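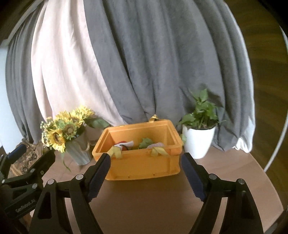

Sunflowers, a leafy plant and an orange bin trimmed with yellow ribbon.

Lucian Onu has put up fences on Murkari Lane, taken them down again, and once moved one eleven inches to the left. He loves talking about it. When I asked him how two neighbors ought to share the cost of a new fence, he was off before I'd found my pen.

"Start with the line," he said. "Everybody wants to start with the wood. Cedar or pine, six feet or four, what color. Find out where the property line is first, and then go talk about cedar all you like!"

His own lesson came in June, when he and the family next door, the Rimkutes, decided to replace the old chain link between their yards. Both households had always assumed it sat on the boundary. A survey showed it was well inside Lucian's side at the back corner, where a previous owner had steered it past a maple stump.

"Ivars came out in his slippers and we stood there looking at the little pink flag," he said, laughing. "He'd been growing beans on my land for years. Very good beans, too. I've eaten plenty of them."

They settled it over coffee that same morning. The new fence would go on the line, Ivars would get the summer to finish his beans, and the bill would be split down the middle. Then they wrote it all down, which is the part Lucian gets really excited about. Their agreement fit on one page: the height, the material, who pays what, who stains it and how often, and what happens if one of them sells. Both couples signed it.

"People think a piece of paper is unfriendly," he said. "I think it's the friendliest thing you can do. I don't have to remember what I promised, and neither does he."

I asked about neighbors who don't want a fence at all. He slowed down a bit there. Tài Tiêu, on the other side, told him plainly that she liked the open view and had no plans to pay for boards. Lucian built that stretch himself, wholly on his own side, and kept it low. The permit desk in Tanton wanted a sketch and a $90 fee, and he showed Tài the sketch before he turned it in.

"She asked for a gate, so I put in a gate - it cost me $200 and it gets used every single day," he said. "Her kids come through it, my dog goes through it. Best money in the whole job."

Rules vary a lot from town to town, and some places do expect both owners to chip in for a shared boundary fence, so he tells everyone to call their own building office before ordering anything. Homeowners' associations can have their own ideas about height and color as well. And call before you dig, he added, even for a single post.

His last bit of advice was about the side that faces out. He gave the Rimkutes the smooth side and kept the rails for himself.

"I hang my tools on the rails," he said. "Come on, I'll show you the gate."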